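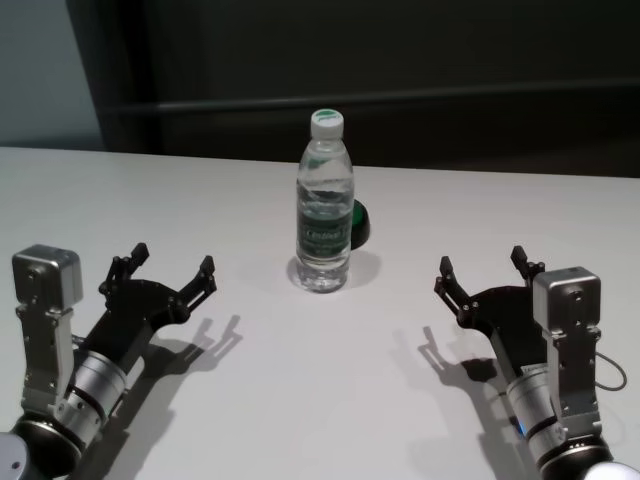
Packaging is the part of a drink that the buyer touches first, and a single-serve water bottle has to do several jobs with very little material. It must hold pressure when stacked, survive a drop, open without a tool and carry its label through shipping. The Cestbon bottle is a good one to start from: slim, ribbed, with a dark green label around the middle and a white screw cap that repeats the green in a round logo. Water reaches the shoulder, just under the neck, so there is only a small space left for air.

## Unit 4: The single-serve bottle

Reading before class: packet pages 70 to 77.

### Ribs

Thin plastic bends easily when it is flat. A rib is a fold that makes the wall stiffer without adding weight. Ribs running around the bottle help it keep its round shape when squeezed. They are less help against a load from the top, because a ribbed wall can fold up like an accordion. Designers trade one against the other.

Full bottles are stronger than empty ones. The water can't be compressed, so it pushes back on the wall. Open the cap and much of that strength is gone – try it at home over the sink.

### Neck and cap

The neck is the thickest part of most water bottles. It is molded first, as part of a small tube called a preform, and is not stretched when the rest of the bottle is blown. The threads need to keep their exact shape or the cap will leak.

Terms to know:

- **Preform** – the molded tube a bottle is blown from
- **Finish** – the threaded opening that takes the cap
- **Headspace** – the gap between the liquid and the closure
- **Panel** – the area set aside for the label

### Label

A wrap label goes around the body and is usually glued at the ends. Dark ink with white lettering reads well from a distance. Small print is harder, as the surface curves away from the reader on both sides. Keep the brand name within the part of the curve that faces front.

### Worked problem

The Brillus plant fills 2,000 bottles per shift on its test line. Each preform weighs 22 grams. Plastic used per shift:

2,000 × 22 g = 44,000 g = 44 kg

Now suppose the preform is cut to 20 grams. Find the plastic saved per shift, then list two tests you would run before approving the change.

### Homework

Bring one empty bottle with its cap and label still on. Sketch it from the side and mark the four terms. Sewwandi Bhattacharjee has the calipers for anyone in the evening section. Answers to the worked problem go to Melaniia Levchenko by the next class.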